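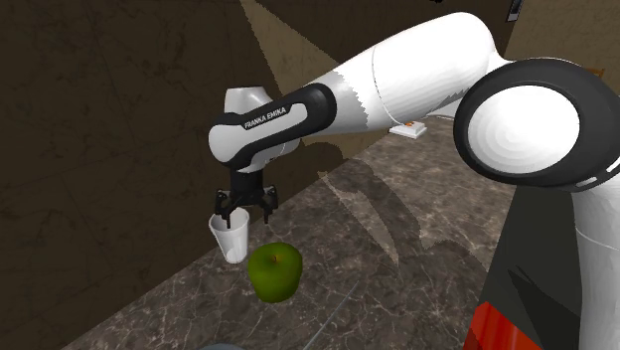 Why does the planner now wait before it commits to a grasp?

It waits so the perception node can send a second pose estimate, and the two have to agree before the arm is allowed to close its fingers.

That one change is the heart of the new Plirkitz release, and I've been itching to write about it for weeks! Until now our stack took the first pose it got, planned a path and went. Fine for a single object on a bare table. Put a cup and an apple close together on a kitchen counter, though, and the segmentation mask tends to bleed from one onto the other, so the grasp target drifts into the gap between them. In simulation we could watch the target slide sideways on the debug overlay while the planner carried on, perfectly happy with itself.

Padmavathi Krishnan wrote the fix in the Goltilbridge office, and it's smaller than you'd expect. The planner moves to a hover pose above the target, asks for a fresh estimate and compares it with the old one. If they differ by more than 4 millimeters it throws out the grasp and replans from the hover pose. No trip back to home, no restart of the whole task (the old restart was painful to sit through, as anyone who ran the counter tests in August will remember).

We ran 400 simulated pick attempts with the check on, shuffling the objects and the lighting each time. Marble was the texture I worried about most, with all those veins, and arm shadows falling over the counter don't help either. The depth filter coped with both better than I had hoped. Dark corners are still a weak spot, and so is anything thin lying flat on the surface, which the collision map sometimes merges with the counter. Rozália Polák has a branch open for that. It's called salgado-thin, after our Salgado mapping library, and she would love some test scenes from other people.

A few notes if you're upgrading. The hover height now lives in the task file and no longer in the planner config, so move it over before your first run or you'll get the default. The config key "recheck" takes the number of pose estimates to compare, 2 by default. Setting it to 3 makes the arm slower and a bit more careful, and I like it for clutter. Plustell users need to rebuild their message types, otherwise the viewer will open and show you an empty tree.

Next up is the replay tool! You'll be able to load a failed run, drag the target to where it should have been and replan from that exact step. It already works on my machine for single-arm tasks, and the branch goes up as soon as the timeline stops jumping when you scrub backward.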